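글타래 > 작업실 > 나무 상판과 펜

2019년 9월 5일
글쓴이 Guilan Xu

상판 이야기를 몇 개로 나눠서 올린다. 작업실 책상 상판을 바꾼 지 한 철이 지났고, 그동안 펜 자국 때문에 이것저것 해 봤다. 물어본 사람이 있어서 한곳에 모아 둔다.

먼저 상판. 밝은색 나무이고 결이 옅다. 전에는 짙은 갈색을 썼다. 짙은 상판은 연필 자국이 안 보이는 대신 떨어뜨린 나사도 안 보였다. 검은 나사를 찾느라 손바닥으로 상판을 쓸고 다닌 적이 많다.

밝은 상판으로 바꾸고 나서 나사 찾는 시간은 확실히 줄었다. 대신 펜 자국이 잘 보인다. 둘 중에 하나를 고르라면 나는 나사 쪽이다.

상판은 Dondetti에서 샀다. 다리 없이 판만 샀고 다리는 쓰던 것을 그대로 달았다. 주문 번호 끝자리가 1253이라 작업실에서는 그냥 1253번 판이라고 부른다. 나중에 같은 판을 더 살 일이 있을까 봐 뒷면에도 그 번호를 연필로 적어 두었다.

받았을 때 표면은 거의 맨나무였다. 손으로 만지면 보송하고, 물방울을 떨어뜨리면 바로 스며들었다. 이 상태로 펜을 쓰면 안 된다. 알면서도 첫 주에 썼고, 그래서 왼쪽 구석에 파란 점이 남았다.

점 하나쯤은 괜찮다고 생각했는데 매일 보니까 거슬린다. 자를 그 위에 올려놓고 지냈다. 자를 쓸 때마다 점이 다시 나온다.

그래서 자투리에 시험을 했다. 상판을 살 때 같은 나무 자투리를 같이 보내 달라고 했더니 넣어 주었다. 상판을 새로 살 사람은 자투리를 꼭 달라고 하면 좋겠다. 안 주면 뒷면 구석에 해 보면 된다.

자투리를 네 칸으로 나눴다. 맨나무, 오일, 왁스, 수성 바니시. 칸마다 같은 펜으로 같은 길이의 선을 긋고 하룻밤 두었다. 바로 닦는 것과 하루 지난 뒤에 닦는 것은 결과가 많이 다르다.

맨나무 칸. 유성 마커는 긋자마자 결을 따라 번졌다. 선 가장자리가 털처럼 일어난다. 다음 날 알코올로 닦으니 색이 옅어지면서 더 넓게 퍼졌다. 안 닦느니만 못했다.

수성 마커도 맨나무에서는 번진다. 다만 유성보다 얕게 들어가서 사포로 조금만 갈면 없어진다. 연필은 지우개로 거의 다 지워진다. 눌러 쓰면 색은 없어지고 홈이 남는다.

오일 칸. 생각보다 별로였다. 오일이 충분히 마르지 않은 상태에서 시험한 탓도 있을 것 같다. 며칠 더 두고 다시 그었더니 처음보다는 나았다. 그래도 유성은 남는다.

왁스 칸은 펜이 잘 안 나왔다. 선이 끊긴다. 펜촉에 왁스가 묻어서 그 뒤로 종이에 써도 한동안 흐리게 나왔다. 왁스를 바른 상판에 표시할 일이 있으면 마스킹테이프를 붙이고 그 위에 쓰는 게 낫다.

바니시 칸이 제일 깨끗했다. 수성은 젖은 천으로, 유성은 알코올 묻힌 천으로 닦였다. 알코올로 오래 문지르면 광이 죽으니까 짧게 여러 번 닦는다. 나는 이 칸을 보고 바니시로 정했다.

바니시를 바르면 나무 느낌이 줄어든다는 말을 Thảo Tô가 했다. 맞는 말이다. 무광을 얇게 바르면 그나마 덜하다. 밥 먹는 식탁이면 나도 오일로 했을 것이다.

바른 순서를 적는다. 사포로 결 방향으로 갈고, 먼지를 털고, 살짝 젖은 천으로 닦는다. 마르면 결이 일어나서 까끌해진다. 다시 가볍게 갈고 나서 첫 번째 칠을 한다. 마르면 고운 사포로 한 번 훑고 두 번째 칠.

두 번만 발랐다. 세 번 바르면 더 단단하다고 하는데, 두 번째에서 이미 광이 생각보다 올라와서 멈췄다.

붓은 싼 것을 썼다가 털이 빠져서 중간에 바꿨다. 상판 오른쪽 끝에 털 하나가 칠 속에 들어가 있다. 마른 뒤에 발견했다. 그대로 둔다.

칠하는 동안 창을 열어 두었더니 날벌레가 앉았다. 창은 열되 방충망은 닫을 것. 당연한 얘기인데 나는 환기만 생각하고 방충망까지 열었다.

칠이 끝나고 Shoaib Minhas가 와서 상판에 컵을 올려놓으려고 했다. 말렸다. 겉이 말라도 속은 덜 마른다. 통에 적힌 시간보다 하루 더 두고 쓰기 시작했다.

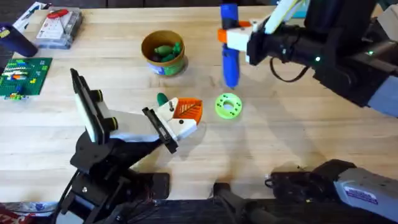
마지막 수정: 11월, 글쓴이가 고침

상판은 밝은색이고 결이 연하다. 이런 바탕에서는 파란색이 눈에 잘 들어온다. 검은색도 잘 보이기는 하는데, 나는 케이블이나 받침이 검은색인 경우가 많아서 표시까지 검으면 헷갈린다.

그래서 표시는 파란색으로 통일했다. 부품 상자 이름표, 테이프 위에 쓰는 글씨, 종이에 긋는 기준선이 다 파랗다. 빨간색은 잘못된 것을 표시할 때만 쓴다.

펜은 Phan이라는 문구점에서 산다. 같은 파란색이라도 회사마다 색이 달라서 한 가지를 정해 놓고 계속 그것만 산다. 섞어 쓰면 나중에 이어 쓴 글씨가 두 사람이 쓴 것처럼 보인다.

굵은 펜과 가는 펜을 따로 둔다. 굵은 것은 테이프용, 가는 것은 종이용. 굵은 펜으로 작은 글씨를 쓰면 받침이 뭉개진다. 한글은 특히 그렇다. '볼트'까지는 괜찮은데 '육각렌치'를 좁은 테이프에 쓰면 며칠 뒤에 나도 못 읽는다.

선을 그을 때는 펜을 세운다. 눕히면 촉 옆면이 닿아서 선이 두꺼워지고 자 밑으로 잉크가 들어간다. 세우면 선은 고르게 나오는데 누르는 힘이 그대로 내려가니까 촉이 빨리 뭉개진다. 힘을 빼고 천천히 긋는 수밖에 없다.

펜 끝을 상판 가까이 둔 채로 딴생각을 하는 것이 제일 위험하다. 내 왼쪽 구석의 파란 점이 그렇게 생겼다. 전화를 받으면서 펜을 든 손을 내렸다.

요즘은 펜을 열기 전에 종이부터 깐다. 큰 종이를 사서 재단해 두었고 한 묶음이 100장이다. 한쪽 면을 다 쓰면 뒤집어서 쓴다. 뒤집기 전에 앞면 잉크가 말랐는지 손가락으로 확인한다.

종이를 깔 때 네 귀퉁이를 테이프로 붙인다. 안 붙이면 선을 긋다가 종이가 따라온다. 테이프는 귀퉁이에서 안쪽으로 조금 접어서 붙이면 뗄 때 잡을 데가 생긴다.

바니시 바른 면에 마스킹테이프를 오래 붙여 두면 떼어 낸 자리가 주변과 색이 달라 보일 때가 있다. 햇빛을 받은 정도가 달라서 그런 것 같은데 확실하지 않다. 저녁에는 떼어 두는 편이다.

Siebe Hermans가 유리판을 올리면 다 해결된다고 했다. 해 본 적이 있다. 여름에 팔이 붙고, 겨울에 차갑고, 금속 공구를 놓을 때마다 소리가 크게 난다. 유리 밑에 먼지가 들어가면 들어내고 닦아야 하는데 무겁다.

고무 매트도 써 봤다. 칼질하기에는 좋다. 다만 매트 위에서는 종이가 조금 눌려서 펜으로 눌러 쓸 때 선이 흔들린다. 나무 위에 종이 한 장 깔고 쓰는 것이 나한테는 제일 맞는다. 칼을 쓸 때만 매트를 꺼낸다.

그래도 묻었을 때. 수성은 젖은 천으로 바깥에서 안쪽으로 닦는다. 안쪽에서 바깥으로 닦으면 번진다. 천은 접어서 쓰고, 색이 묻은 면은 바로 바꾼다.

유성은 알코올을 천에 묻혀서 닦는다. 상판에 직접 붓지 않는다. 닦은 다음에는 마른 천으로 한 번 더 닦는다. 칠이 얇은 가장자리는 알코올이 칠까지 건드리니까 살살 한다.

지우개 스펀지는 조심해서 쓴다. 잘 지워지는데 사실 고운 사포로 문지르는 것과 비슷해서 그 자리만 뽀얗게 된다. 무광 상판에서는 오히려 그 자리가 반들거리기도 한다. 나는 눈에 안 띄는 데서만 쓴다.

Carklow 세정제를 추천받아서 한 통 샀다. 기름때에는 괜찮았고 마커에는 별 차이를 못 느꼈다. 냄새가 약한 것은 마음에 든다. 다 쓰면 또 살지는 모르겠다.

칠 밑으로 이미 들어간 자국은 닦아서는 안 없어진다. 갈아 내고 다시 칠해야 한다. 파란 점이 있는 자리를 칠하기 전에 더 갈았어야 했는데, 그 자리만 움푹해질까 봐 적당히 하고 넘어갔다. 지금은 칠 밑에 옅은 파란 점이 그대로 있다.

부분만 다시 칠하는 것은 권하지 않는다. 자투리에 해 봤더니 경계가 보인다. 하려면 결 방향으로 끝에서 끝까지 길게 갈고 길게 칠하는 편이 덜 티가 난다.

평소 청소는 간단하다. 마른 솔로 먼저 쓸고, 물기를 꼭 짠 천으로 닦고, 마른 천으로 마무리한다. 솔을 건너뛰고 바로 천으로 닦으면 쇳가루 같은 것이 끌리면서 흠집이 난다.

밝은 나무에 난 흠집은 옆에서 빛이 들어올 때만 보인다. 낮에는 모르다가 저녁에 스탠드를 켜면 다 보인다. 그래서 청소는 낮에 하고 확인은 저녁에 하게 된다.

무거운 것을 놓는 자리에는 얇은 펠트를 깔았다. 고무 받침을 바로 놓았더니 자국이 옮아서 안 지워진 적이 있다. 예전 상판 얘기다. 지금 상판에서는 아직 시험 안 했고 일부러 할 생각도 없다.

케이블은 상판 위로 길게 지나가지 않게 한다. 펜으로 긋는 중에 소매나 종이에 걸린다. 뒤쪽 가장자리로 모아서 묶고, 쓰는 만큼만 앞으로 뺀다.

펜 보관. 뚜껑을 닫고 눕혀 둔다. 세워 두면 촉이 위로 가는 쪽은 흐리게 나오고 아래로 가는 쪽은 처음에 잉크가 뭉쳐 나온다. 통에 꽂아 두는 것이 보기에는 좋은데 나는 얕은 서랍에 눕혀 둔다.

서랍 안에는 Dusix 칸막이를 쓴다. 길이를 잘라 쓰는 종류다. 펜 칸을 너무 딱 맞게 자르면 손가락이 안 들어가서 꺼내기 힘들다. 펜보다 조금 길게 잘라야 한다. 나는 한 번 잘못 잘라서 그 칸에는 지우개가 들어가 있다.

안 나오는 펜은 바로 버린다. 혹시 나올까 해서 서랍에 다시 넣으면 다음에 또 그걸 집는다. 버리기 전에 종이에 한 번 그어 보고, 흐리면 끝이다.

Hiếu Âu가 상판 색이 변했냐고 물어서 답한다. 조금 노래졌다. 창가 쪽이 더 그렇다. 보관해 둔 자투리를 옆에 놓으면 차이가 보이고, 상판만 보면 잘 모른다. 밝은 나무는 원래 그렇다고 들었고 나는 크게 신경 쓰지 않는다.

색이 고르게 변하게 하려면 물건 자리를 가끔 옮겨 주면 된다. 상자를 늘 같은 자리에 두면 상자 모양으로 밝은 자국이 남는다. 이미 하나 생겼다.

자투리는 버리지 않고 뒷면에 칸마다 무엇을 발랐는지 적어서 벽에 걸어 두었다. 새 펜을 사면 상판 말고 거기에 먼저 그어 본다. 바니시 칸이 이제 선으로 꽉 차서 자리가 별로 없다.

댓글로 받은 것 중에 하나 더. 형광펜은 어떠냐는 질문이 있었다. 바니시 칸에서는 물로 닦였다. 맨나무 칸에서는 노란색이 거의 안 보여서 지워진 줄 알았는데, 저녁 불빛에서 보니 남아 있었다. 분홍은 낮에도 보인다.

볼펜은 잉크보다 눌린 홈이 문제다. 종이 한 장만 깔고 볼펜으로 쓰면 상판에 글씨가 새겨진다. 볼펜을 쓸 때는 종이를 여러 장 겹친다. 내 상판에는 누가 적었는지 모를 전화번호가 절반쯤 새겨져 있다.

다음에는 상판 가장자리를 둥글게 깎은 얘기를 올릴 생각이다. 팔이 닿는 앞쪽만 했다. 대패 없이 사포로만 해서 오래 걸렸고 양쪽 끝이 조금 다르다.

자투리 시험에 쓴 펜 목록은 찾는 대로 이 밑에 붙이겠다. 적어 둔 종이를 뒤집어서 선 긋는 데 써 버린 것 같다.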